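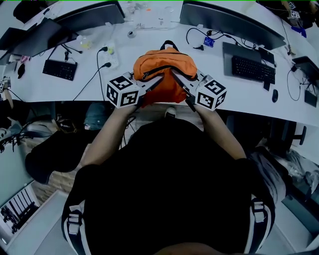 Several readers wrote back after last month's piece on desk clear-outs to say that the desk was never the trouble, it was the bag. One put it very well: you tidy the desk by sweeping everything into the backpack, and then the backpack is where it all goes to die. Guilty! So this month we're giving the everyday backpack its turn, and I have been looking forward to it.

We held our first Bag Amnesty at the Groston office in August, over a long lunch, and 17 bags came through. The rule was simple. Put your bag on your own desk, open every pocket and take out the lot, including whatever is living in the seam at the bottom. Between us we turned up 48 pens (a good few still worked), enough receipts to paper the stairwell, and a library book that had been renewed 18 times and is now safely back where it belongs.

What I loved most was seeing how differently people pack. The Revberg crowd swear by one pouch for cables and one for everything else, and their bags really do come up lovely and flat. Others like a loose main compartment and keep the front pocket for keys and a travel card – quicker at the door, though you pay for it when you want a charger. I've gone over to the pouch side myself and I'm a bit evangelical about it, so do stop me if I corner you in the kitchen.

A few things worth borrowing:

Clear a patch of desk before you start. Keyboards and mice to one side, drinks well out of the way with the lids on.

Turn the empty bag upside down over a bin and give the base a good pat. Crumbs love a zip, and an old toothbrush gets them out beautifully.

Chargers go in last, near the top, with the cable wound loosely.

Hang the bag by its top loop overnight if it has one. Mine used to slump on the floor by the bin and it always looked tired by the end of the week.

The spare pens and pouches are in the Lolik room, on the low shelf by the window, and you're welcome to help yourself. Anything left at the end of the month goes to the swap table downstairs. If you'd like to bring a bag to the next one, ring extension 504 before noon and we'll save you a space – big rucksacks very welcome!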